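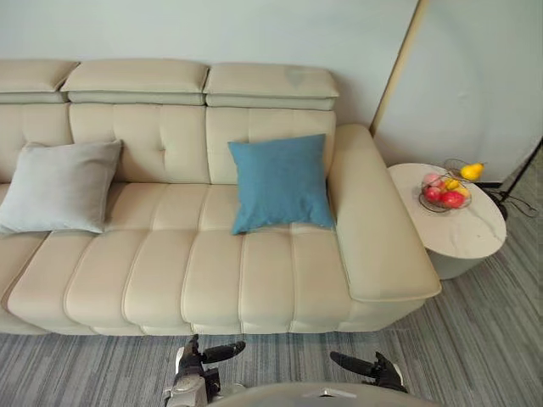 Living Room Attendant, Part Time
Rondalberg Furnished Apartments, Clondside
Posted Jan 9, 2026

Rondalberg rents furnished apartments by the week and by the month. We are hiring one attendant to look after the living rooms in our Clondside building between guests. Kitchens, bathrooms and bedrooms are handled by the housekeeping team and are not part of this job.

Most of the work is seating. The apartments have leather sofas in light colors, with headrests, tufted backs and throw pillows, and they show crumbs, ink and denim dye quickly. You will spend more time on the sofa than on anything else in the room.

What you will do

Take the throw pillows off, brush them, check the piping and seams, and put them back. Wash or swap the covers when they need it.
Vacuum the seat and the gap behind it with the soft brush head. No hard nozzles on leather.
Wipe down headrests, back cushions, seat and armrests with a barely damp cloth, then a dry one. Go around each button by hand. Dust collects in the tufting and along the seams under the headrests.
Condition the leather on the schedule posted in the supply room.
Set the pillows out leaning against the back, spaced apart, with the middle of the sofa left clear. We use plain colors, usually one gray and one blue. Please do not chop the tops.
Dust side tables and lamps, vacuum the rug, and straighten the curtains.
Log any scratch, split seam, loose button or stain in Cluto, the app we use for room checks. Guests are sometimes charged for damage, so the log has to be done before you leave the apartment.

Small repairs go to Sombatkul, our upholstery shop. You are not expected to repair leather. Do not use spot removers, baby wipes or household sprays on it, even if the mark looks easy.

Hours and pay

The job is four mornings a week, starting at 10 and finishing by 2. Pay is $400 a week during the training month and $440 a week after that. There is a one-time $300 payment after your first full July, our busiest month, when you may be offered extra mornings. Work shoes and gloves are provided. Street parking is free, and the bus stops across from the side entrance.

What we ask for

Some experience in housekeeping, upholstery cleaning, furniture retail or similar work. Paid experience is preferred but looking after a relative's home counts too.
Able to kneel, reach behind furniture, and help move a sofa with a second person.
Comfortable using a phone app and writing short notes in English.
No pets or smoking in the work vehicle if you share one.

Training is with Surachet Duangkaew, who has done this job for the last six years and is moving to our purchasing side. You will work alongside him for the first month and then on your own. He can also answer questions about the leather products if you have allergies or sensitive skin.

How to apply

Send a short note and a list of past jobs to Karthikeyan Arumugam at the Rondalberg office, or leave them at the front desk in Clondside. A resume is fine but not required. Include a phone number and the mornings you can work. Interviews are held in the building and include a short paid trial in one of the apartments. We will call everyone who does the trial, whether or not they get the job.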